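# Jewelry stand keeps tipping forward when one side is loaded

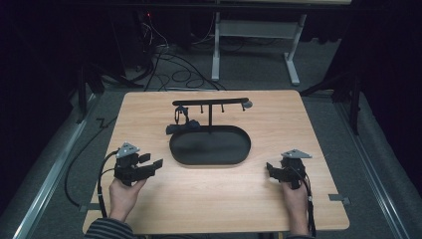

I'm trying to work out a safe load for a small T-bar organizer before I buy more of them for a craft stall in April. The load is never balanced, and that seems to be where the trouble starts. Mine is the usual pattern: black oval tray with a raised rim, a thin post rising from the back of it, and one long bar across the top with short pegs pointing down. With necklaces spread along the bar it stands fine. With the heavy ones all at one end it leans, and if someone bumps the table it goes over toward the front corner on that side.

Measured so far:

- Stand with nothing on it: 500 g
- Heaviest single necklace: 41 g
- The tip happens with the heavy pieces on the left end, never with the same pieces near the post

The seller (Fastero) lists no maximum load. I asked and got a reply saying it is "suitable for all jewelry." Is there a way to calculate this, or do I just add weight until it falls? I would also like to know whether weight in the tray helps, and where to put it. Gluing it to the table is out, the tables are rented.

*posted by tallowbench*

---

**Fikri Jugah**

You can calculate it well enough for a stall. You need the tipping line, which is the edge of the base it rotates over. Ignore the outline of the tray as seen from above. Turn it over and look at what touches the table. Many of these trays curve up at the edge or sit on small pads, so the contact area is smaller than the tray.

1. Mark the outermost contact points and join them with straight lines. Those are your tipping lines.
2. Find the center of gravity of the bare stand. Balance it on the edge of a ruler in both directions and mark where the lines cross.
3. Measure the horizontal distance from that point to the tipping line on the side you care about. Call it a.
4. Measure the horizontal distance from the same tipping line out to the hanging point. Call it b. If the hanging point is inside the line, that load can't tip the stand on its own while it hangs still.
5. Static limit: load = stand weight × a ÷ b.

With your 500 g and, say, a = 60 mm and b = 30 mm, you get 1,000 g at the tip. Your necklaces are nowhere near that, so I doubt the static case is your problem. Check these first:

- Post not seated square. A lean at the base moves the whole bar sideways, and the taller the post, the worse it gets. Take it apart, clean the socket, tighten again.
- Bar turning on the post. If one end swings forward, the load moves toward the front corner. That matches the direction you describe.
- Swing. A bumped necklace pulls sideways at bar height. Hang long chains doubled.

Weight in the tray does help. It goes on the side opposite the load, low and as far out as it will fit inside the contact points. A soft pile of scarves adds very little. Flat steel washers under a piece of felt work better. I use an Ivent display with 200 g of washers in it and have had no falls since.

---

**gm_2514**

just get a wider one. I had 2 of the Wekar ones and they never moved

---

**Orla's Bench**

Agree with most of the first reply, with one correction. The formula gives the point where it falls with no disturbance at all. For a table the public leans on, use a third of that figure as your working limit. Rented folding tables also slope, and a few degrees matters with a tall thin post. Put a level on the table before blaming the stand.

Non-slip mat under the tray: good against sliding, does nothing for tipping, and can make it worse. A tray that slides a little when bumped may stay up where one that grips will go over. I took mine out.

On the bar turning, mine was a Čierny and the screw under the base had no lock washer. Adding one fixed it. Use a split washer, snug it by hand, then a quarter turn with the driver. Any more and the thread strips.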